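The Coat in the Back Room: A Conversation with Blair Baxter

When I telephoned Blair Baxter to ask if we could talk about mending, she told me to come at ten in the morning and to bring something with a hole in it. I brought a cardigan. She had it turned inside out on her knee before I had my own coat off, and she kept it there for most of the next three hours, so if you picture our conversation you should picture it with a needle going in and out the whole time.

Baxter has mended clothes for a living for 19 years, all of them in Flisden, in the two rooms she rents over what used to be the MacKinnon shoe store. The front room is for customers and the kettle. The back room is for everything else. She keeps a ledger of every job she has taken in, and since I was rude enough to ask, she read me the latest number, which was 2,264.

"That's not many, if you work it out," she said. "People do work it out, and then they look at me with pity. But some of those took me a month. There's a christening gown in there that I put away twice because I couldn't bear it."

She didn't set out to do this. She grew up in Pelska, where her mother took in hems, and she says that as a girl she wanted nothing less than to spend her life with pins in her mouth. She worked in a bank. She worked, very briefly, in another bank. Then one May her father died and left her a closet full of work clothes, and she found she couldn't give them away with the elbows gone.

"I thought, well, I'll just do the elbows," she said. "And then of course once you've done the elbows you notice the cuffs. I did all of it, badly. I still have one of those shirts and the stitching would make you weep. But I was happy doing it, and I hadn't been happy for a good long while, so I paid attention to that."

The man who taught her to do it properly was Archie Urquhart, a tailor in Alport who had already retired when she wrote to him. He answered her letter with a postcard that had only a bus time written on it. She took the bus. She went on taking it every week for two winters, and she talks about him the way some people talk about a favorite uncle and others talk about a drill sergeant, sometimes in the same sentence.

"Archie wouldn't let me thread a needle for the first month. He made me handle cloth. He'd drop something in my lap and say, 'Where's it tired?' And I was supposed to find the place with my fingers, where it had gone thin, before there was any hole to see. I thought he was being mystical. He wasn't mystical at all, he was the least mystical man I ever met, he ate the same sandwich every day. He just knew that if you patch onto tired cloth the patch will pull right out again and take its neighbors with it."

I asked what she gets the most of, expecting her to say jeans. It's tan things, she told me, and laughed. Khaki pants, camel coats, canvas jackets, the old work shirts that people find in their parents' attics. She has strong feelings about tan.

"Everybody thinks it's the easy color. It's the hardest there is! Navy forgives you. Black forgives you as long as you stay away from the window. But tan is six colors pretending to be one, and it changes with every wash, and a thread that matched at breakfast will be pink by supper. I have a whole drawer of tan thread and I've never once had the right one."
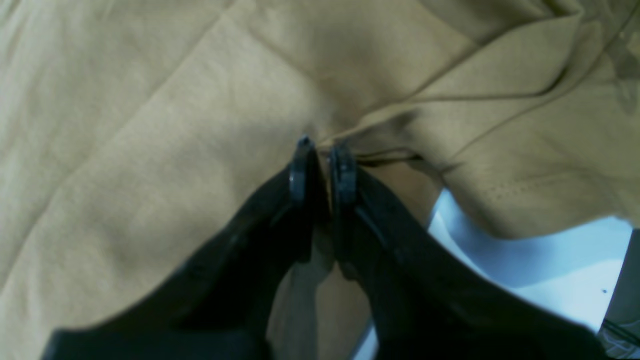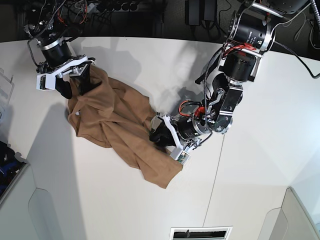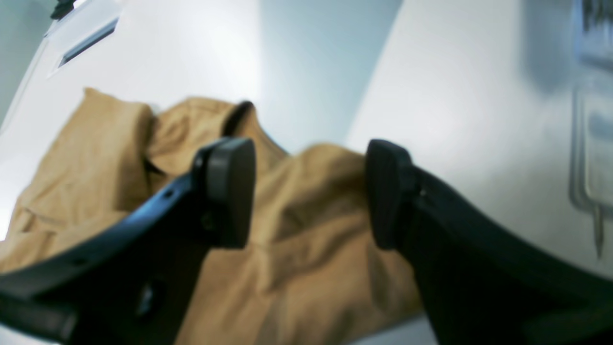 Tan cloth, creased and folded in the middle picture.

Her answer to the thread problem is to steal from the garment itself. She'll open a hem or the inside of a pocket and draw out a few lengths of the original yarn, which have aged along with everything else, and darn with those. It's slow. On a good wool coat she might spend an entire afternoon gathering thread before she makes a single stitch, with the radio on and the door locked.

"I charge for that afternoon now," she said. "I didn't use to. I was embarrassed to. I'd tell people it took an hour. Archie found out and he was furious with me, he said I was lying to them about what a coat is."

We stopped there for tea, and for a fruitcake she apologized for and which I thought was very good. While it steeped she showed me a notebook I liked even more than the ledger. In it she writes down what people tell her when they hand things over. She started it because she kept forgetting whose story went with which sleeve, and there are 271 entries so far. She wouldn't let me copy any of them out, quite rightly, but she read me a few with the names left off. A man wanted the paint left on his overalls and only the knee closed up. A woman brought the same skirt back every spring and took it in a little, then one spring asked for it let out, and was so pleased about the reason that she cried on the stairs.

"You don't ask," Baxter said. "You just hold the thing up to the light and look at it for a while, and they tell you."

She does teach a little. In the winter months she has a class in the front room, with 13 chairs, two of them borrowed from downstairs and never returned. She starts them the way Urquhart started her, with cloth in the lap and no needle, though she admits she gives in after twenty minutes. The younger ones want the bright, visible kind of darning, with orange wool on a gray sock. I wondered if she disapproved.

"Oh no, I love it. I can't do it, mind you. My hands won't. All those years of hiding, and then somebody's granddaughter comes in and puts a big yellow square on her elbow and it looks wonderful. I tried it on my own apron and I'd unpicked it before bedtime."

Urquhart, for his part, never came around to it. He visited the class once, toward the end of his life, and walked behind the chairs with his hands in his jacket pockets, and said nothing to anyone until he got to a boy who was struggling with the heel of a sock in what Baxter calls traffic-cone orange. He asked the boy where it was tired. The boy pressed his thumb on a spot well away from the hole, and Urquhart nodded and went and sat down by the kettle.

"He talked about that boy all the way to the bus," she said.

It was past one o'clock by then, and there were customers on the stairs. She bit off her thread (Urquhart would not have approved, she said, he was very strict about teeth) and handed me back my cardigan. I looked for the place and had to ask her which sleeve it had been.

Blair Baxter's winter class fills early. She asks that new students write to her, and that they bring something of their own they would be sorry to lose.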